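Vodbridge 10K promises a smoother bag drop, again 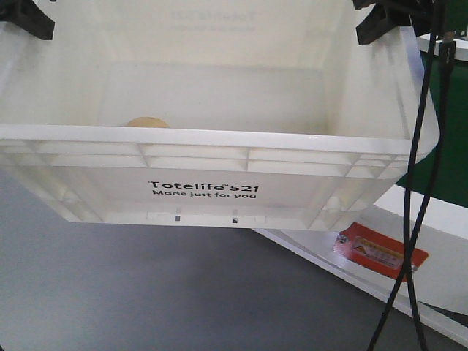
A translucent plastic tote of the kind used for storage.

Organisers of the Vodbridge 10K say runners will not face a repeat of last year's queues when the race returns in August. Runners who stood in them may want to see it first.

Entries have closed at 1043, up from 354 when the event began, and the start is still on the narrow stretch of Neves Road beside the park gates. The race company, Rudov Events, says it will send people off in waves of 80. It has yet to publish a timetable for them, or to explain how late arrivals will be fitted in.

Race director Lahcen Kettani said the new plan had been "looked at from every side" and that bag drop would open at 7am, an hour earlier than before. He would not say how many extra staff had been taken on.

The entry fee has gone up too. Rudov puts this down to chip timing and road closures, though the roads closed are the same ones as last year and the course is unchanged — two laps of the park, then out along the canal to Dareck Bridge and back.

A target of £3000 has been set for the local animal shelter. Last year's total was never announced, and Kettani said he did not have the figure to hand.

The family fun run follows at 11am. Children under eight must run with an adult, and dogs are not allowed on the course, shelter or no shelter.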